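The morning shift at Divodeo starts with a wipe of the lenses and a check of the cables. Then the demonstrators pick up their grippers and go to work on the shelves.

The company rents the second floor of a former thread mill in Sikley, and its business is teaching robot arms to do small jobs by having people do them first. There are no arms on the second floor. They are two flights down, behind a locked door, and most of the people who train them see them once a week.

What the demonstrators hold is a plastic shell with a handle, a trigger and two fingers. A camera sits on top and looks forward. Squeeze the trigger and the fingers close. Each time a demonstrator moves something from one place to another, the device records the view, the path of the hand and how far apart the fingers are. A few hundred of these recordings make a lesson.

Shanthi Kumarasinghe runs the floor. She came to Divodeo in February from a hospital supply department, where she trained new hires to pack surgical trays, and she says the two jobs are closer than people expect.

"With a new person I could say, be gentle with this one," she says. "With the robot I have to be gentle 243 times and hope it notices."

That was the number of good recordings in the first lesson she supervised, which was picking up a bottle and putting it down somewhere else. It took 18 working days. A good recording is one without a dropped object, a blocked lens or a long pause in the middle. Pauses are the most common fault. People stop to think, or somebody asks them a question, and the robot learns to stop there too.

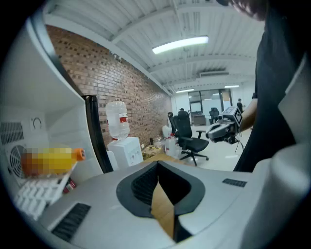
*The floor at Divodeo, seen over the housing of one hand-held gripper. A second gripper, with a square marker tag on top, is in the hand of the person at right.*

Before hand-held devices, Divodeo taught by remote control. An operator sat at a desk with a pair of joysticks and drove the arm while watching a monitor. The company still does some work that way, mostly for a client called Boiko, which sorts returned machine parts and wants every lesson recorded on the same model of arm it has in its warehouse.

Remote control has its defenders. The recordings match the robot exactly, so no motion gets taught that the arm can't make. A person holding a gripper can twist a wrist or lean over a shelf in ways that a bolted-down arm can't copy, and those recordings have to be thrown out later. Kumarasinghe puts tape on the floor to show people where the arm's reach would end.

The trouble with joysticks is speed. Operators need 2 weeks of practice before their recordings are worth keeping, and even then a simple pick takes several times longer than it does by hand. Most new demonstrators can use the gripper by lunch on the first day.

The pay is hourly, with no bonus for volume. Divodeo tried a bonus and dropped it when the motions got fast and sloppy. There are now 27 demonstrators, working half shifts to spare their wrists. The trigger spring was made lighter over the summer after several of them complained of sore thumbs, and a few have asked for a smaller handle.

The next lesson is for Atgate, a company that stocks break rooms for office buildings. It wants an arm that can load a cart with mixed bottles and boxes. Kumarasinghe has started collecting things to practice on, and she asks her staff to bring in empties from home.

On Friday afternoons she takes a few demonstrators downstairs to watch the arm try what they taught it. It misses a lot in the first week of a lesson. One woman recognized her own habit of tapping a bottle on the shelf before letting go.

"She wanted to know if she should stop doing it," Kumarasinghe says. "I told her yes."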